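October 5, 2021

Second pass at the gripper budget. The first version, done in September, had one line for hardware and one for "sundries", and Rasa Priedītis sent it back with a query against both. Fair enough.

The revised hardware total is $3,846, before freight. It covers two hand-held grippers, a spare set of fingertips for each, and cabling. Rimano quoted the grippers. Hourani quoted the same class of unit for less, but with fingertips bonded to the linkage, and I don't want to pay for a whole arm assembly when a pad wears out.

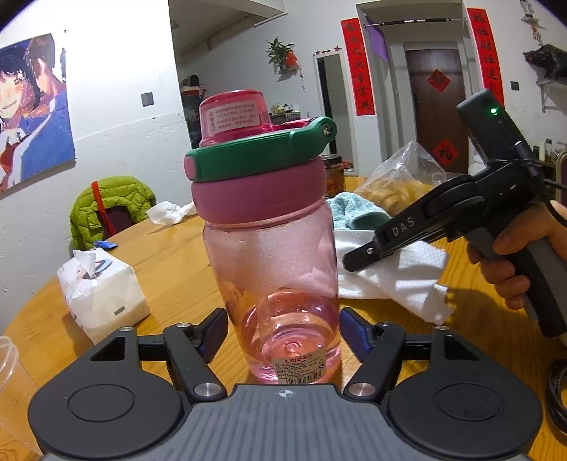 Jaw opening is the specification that drove most of the choice. Suppliers quote it between bare fingertips, and the pads come out of that figure, so the usable number is always smaller than the one on the sheet. I had been sizing against mugs and jars. A large sports bottle is a better test: with the pink one between the open jaws there's only a narrow gap on each side at the lower body, and that is all the allowance the operator has for a crooked approach. Anything with less travel came off the list at that point, including the Gritisix, which was otherwise good value.

The low end of the range gets less attention in quotes. Rigid objects are forgiving if the jaw fits. Cloth, tissue and thin strip need the fingertips to close fully and stay parallel while they do it. Play in the pivots shows up there first. I've asked Rimano for a closed-position tolerance in writing and have had a brochure back. 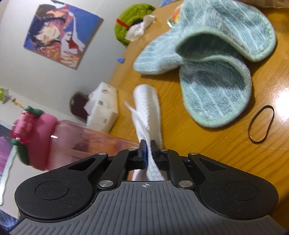 Until a figure arrives I'm carrying a contingency of roughly 3 per cent against replacement pivots, labelled as such so it doesn't turn into sundries again.

Cabling stays as its own line. Nistora sells a lighter lead with a right-angle plug, and I've costed one per gripper. Strain at the connector is my main worry with anything held in the hand all day.

Still open:

- freight, and whether the spares can ship with the main order
- warranty terms on the fingertips, which Rimano classes as consumables
- a storage case, currently unbudgeted

Rasa wants the sheet back before she signs the order.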